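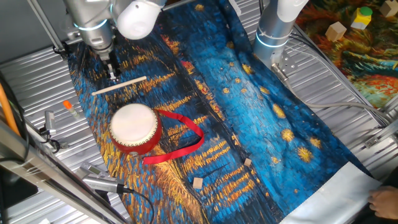
Tela estampada con un cuadro para la mesa de percusión: ¿cómo la cuido y qué hago con la cinta del tambor?

Publicado el 13 de diciembre de 2025 por Marisol Mbeki

¡Hola a todos! Llevo meses leyendo esta página y por fin me animo a preguntar. Estoy montando un rincón de música para los peques del taller de Sillwood (tienen entre tres y seis años) y me he enamorado de una tela grande estampada con un cuadro, de esos de cielo azul profundo, estrellas doradas y reflejos amarillos en el agua, con la pincelada muy marcada. Encima pongo un tamborcito rojo con tachuelas en el borde y una cinta larga de raso rojo, un palito de madera clara y un par de cubos de madera sin pintar para que los golpeen o los apilen, según el día. ¡Queda precioso, el rojo sobre el azul salta a la vista!

Tengo varias dudas:

La tela tiene un dobladillo gris clarito en un extremo y ahí es donde la agarramos siempre para estirarla o recogerla. Me da miedo que se ponga negro en dos semanas. ¿Se puede lavar entera sin que se apague el estampado? No trae etiqueta, la compré en el mercadillo de Grenley en julio y la señora no supo decirme qué tejido era.

La mesa es de chapa ondulada y la tela se me va moviendo. Además se notan las ondas debajo y los cubos bailan un poco.

Y la cinta: es larguísima y se enreda con todo. No quiero cortarla porque a los niños les encanta hacerla volar. ¿Alguna idea?

¡Gracias de antemano, de verdad, que aquí se aprende un montón!

Respuesta de tallerdeflesevley

¡Qué bonita idea, me la apunto! Yo tengo tres telas de este tipo y te cuento lo que me funciona.

Lo primero, antes de lavarla, prueba en una esquina del revés con un trapo blanco húmedo. Frota un poco y mira si el trapo sale azul. Si sale limpio, agua fría, jabón neutro, a mano o en programa delicado, y a secar a la sombra y estirada. Si sale azul, olvídate de meterla entera y limpia solo las manchas con una esponja casi seca. Los azules oscuros son los que más sueltan y te pueden teñir el dobladillo claro, que luego no hay quien lo recupere (me pasó con una de girasoles y todavía me duele). El planchado siempre por el revés y sin vapor.

Para el dobladillo yo cosí encima una tira de algodón del mismo color, con puntadas largas. Cuando se ensucia la descoso, la lavo y la vuelvo a poner. Son diez minutos viendo la tele.

En cuanto a la mesa, pon debajo una plancha rígida del tamaño de la tela, un tablero fino o incluso cartón grueso del bueno, y encima una malla antideslizante de las de alfombra. ¡Cambia muchísimo! Los cubos se quedan quietos y el tambor suena mejor, porque la chapa vibra y mete un zumbido por debajo.

La cinta déjala entera. Cuando guardes el tambor, enróllala en el palito empezando por la punta y sujétala con una goma de pelo de tela, que no marca el raso. Así van juntos y no se pierde ninguno. Si se deshilacha, una gotita de esmalte de uñas transparente en el borde.

Respuesta de Baloyi_manualidades

yo la tela la lavo a 40 con todo y nunca me ha pasado nada, igual es que la mía es poliéster. lo de la malla sí, muy recomendable

Respuesta de nube361

Coincido con la primera respuesta, solo añado una cosa: con niños de tres años vigilad mucho la cinta larga, que se la pasan por el cuello en cuanto te giras. En mi grupo el tambor sale a la mesa cuando hay un adulto sentado al lado y el resto del tiempo está en una balda alta. También repaso con el dedo las tachuelas por si alguna baila, y los cubos sin pintar los lijo un poquito con grano fino cuando levantan astilla.

¡Y qué ganas de hacer un rincón así! Con el cuadro debajo puedes jugar a que cada golpe de tambor enciende una estrella, a los míos les volvería locos.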